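Tower inspection, bench 2, unit 805. Checked by Keabetswe Rampersad, October. Second check: Ognjen Tomić.

**Before opening**

- [x] Power cord off, power button held down
- [x] Case on its side, side panel off
- [x] Wrist strap clipped to bare metal
- [ ] Panel screws in the tray — one missing, Yuto to look in the Jellico parts drawer

**Drive and cage**

- [x] Drive is WD Blue, 1 TB, in a blue carrier
- [x] Carrier rails straight, no cracks
- [x] Label legible, serial copied to sheet 30
- [ ] Drive wiped — not our job, goes to Minoru Miyazaki with the sheet
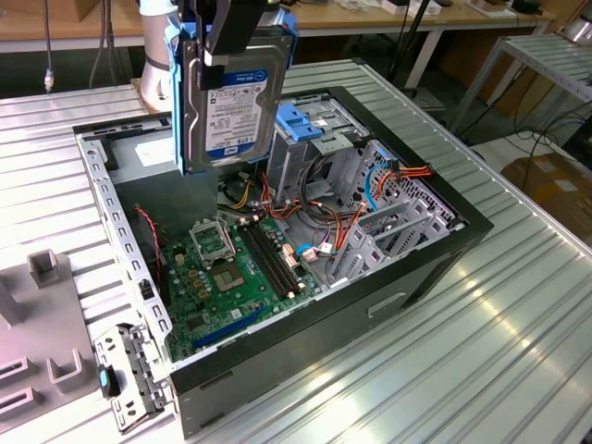

Hold drives by the carrier and keep fingers off the circuit board side. If a carrier sticks, stop and check the clips on the cage before pulling harder. Two carriers broke last month.

**Board**

- [x] CPU removed, socket bracket checked for bends
- [x] Memory slots empty, end clips all move
- [x] Long blue expansion slot clear
- [ ] Socket contacts — needs the magnifier, which is still at Umura

**Power and cables**

- [x] Power supply label readable
- [x] No scorch marks or cut insulation found
- [ ] Red and black twisted wire by the chassis wall — tie back before the panel goes on

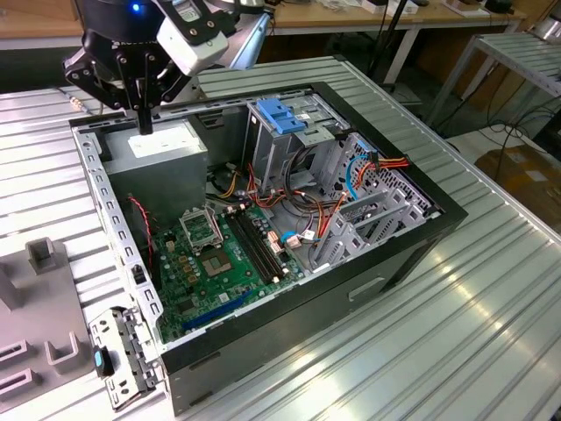
Leave the power supply closed. If it fails the tester, tag it and put the whole unit on the reject shelf. Cable ties are in bin 86.

**Result:** hold. Three items open besides the drive wipe. Recheck by Ognjen when the magnifier is back.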